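Talks > Mobile > Speaker notes

Filed under: Phones, Repair, Meetup talks

We use cookies to remember your settings and count visits. Accept / Manage preferences

Keeping a phone for six years: speaker notes
29/05/2025

(These are the notes I spoke from, tidied a bit. Slide cues are in brackets. A few people asked for them afterwards, so have at it.)

[Title slide, wait for the door to close]

G'day, thanks for staying on after the break. I'm going to talk about old phones, and mine in particular, a Pridska that came out of its box six years ago and is in my pocket right now. It's on silent. I checked twice.

I'm not anti new phone, by the way. I love a launch. I sit up at silly hours watching people in nice jumpers walk across stages, and I read the spec sheets the next morning over my toast. I just don't buy the thing at the end of it any more, and I want to tell you how that's gone, including the parts that have been a pain.

[Slide: battery graph]

Start with the battery, as that's what kills most phones in most people's heads. The original cell in mine was down to 77 per cent of its design capacity when I finally swapped it. On paper that sounds fine. In real life it meant the phone dropped off a cliff at three in the arvo, every day, and if I opened the camera in the cold it would just switch itself off.

I put up with that for far too long! I'd got into the habit of carrying a power bank the size of a paperback, and I'd started blaming the phone for being slow as well, when a fair bit of the slowness was the system throttling itself to be kind to a tired battery. New cell in, and it felt like a different handset. Same processor, same software, same crack in the corner of the glass.

Cost me $182, fitted, at a little repair counter. (Pause here, somebody always mutters.) Yes, that's dearer than it should be. The part itself was less than half of that and the rest was labour, and I'm okay with paying a person properly to fight with that much glue.

[Slide: charging habits]

Now, charging. I get more questions on this than anything else, and there's a lot of folklore about. What I do is dull. I set the charge limit to 80 per cent, I leave it on the slow charger overnight, and I don't leave it on the dashboard in March when the car's an oven. If I'm travelling I turn the limit off and charge it all the way, and I don't feel guilty. A battery is a consumable, like tyres.

The one habit I'd nag you about is gaming while fast charging. Heat's what does the damage and you're making it at both ends.

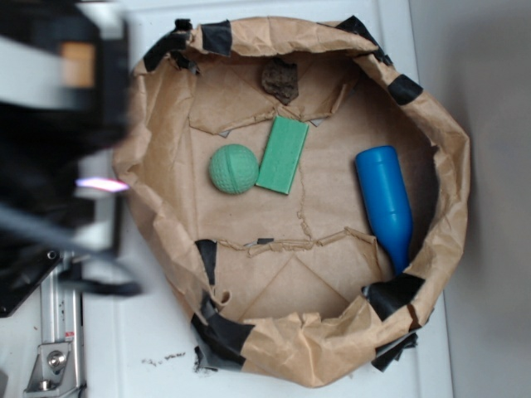 Storage is the next one. Mine has 64 gigs, which was plenty in its day and is now a bit of a joke, particularly once the system and its updates have taken their share. I've got through it by being ruthless with messaging apps. Go home tonight and look at how much room your group chats are using. Every birthday video your aunty forwarded is sitting in there, often two or three times over. I cleared mine and got enough back for the next system update, which had been refusing to install for weeks.

Photos go to a drive at home and to one cloud service, and then I delete them from the handset. I use Broltix for the syncing. It's not pretty, and the settings page looks like a tax form, but it does it in the background and it tells me plainly when a file hasn't copied. Check that before you delete anything. I'm saying that with some feeling.

[Slide: software support, the grumpy bit]

Okay, software. I can fix a battery. I can work around storage. What I can't do much about is the date when the maker stops sending security updates, and for my model that date has come and gone.

So what did I do? For a good while, nothing, like everybody. Then I moved the banking app off it and onto a cheap tablet that's still getting patches and never leaves the house. I took off anything I didn't use. And I put Lirna on it, a community build of the operating system, which took me one long evening and a fair amount of swearing. (Laugh here, or don't, depending on the room.)

I want to be fair about that. Lirna's been good to me. Calls work, maps work, the camera's a touch worse in low light as the maker's own processing is gone. Tap-to-pay doesn't work at all, so I carry a card again. And a community build can't patch every last bit of firmware underneath. If you keep anything very sensitive on your phone, I wouldn't tell you to copy me. Buy something with a long support promise and keep that one for ages.

[Slide: what I'd buy]

Which brings me to buying. If mine went in the harbour tomorrow I'd be looking at last year's Borkowska, second-hand, for well under the $1,000 they wanted at launch. I'd ask three things before I looked at the cameras or the colour: how many years of updates are left, can I get a battery for it locally, and does the screen come off without wrecking the frame. The seller might not know, but the maker's support page should, and if it won't tell you, well, that's told you something.

Refresh rates and all that, go and hold one in a shop. I'm useless on refresh rates. My eyes are fifty-three years old.

I'd also put $200 aside on the day you buy it, in a jar or whatever you use. That's your battery, or most of a screen, and when the day comes you won't stand there at the counter doing the sum and talking yourself into a new handset on a plan.

[Slide: questions]

If we're short on time skip the tablet demo and go straight to questions. Likely ones: waterproofing after a repair (assume it's gone unless they've replaced the seal and tested it), cheap batteries online (I wouldn't), and whether I'll make it to seven years. I'm hoping so. The charging port's getting a bit loose, but a clean with a wooden toothpick, phone switched off, has sorted it so far.

Get the next set of notes by email. Enter your address to subscribe. Unsubscribe any time.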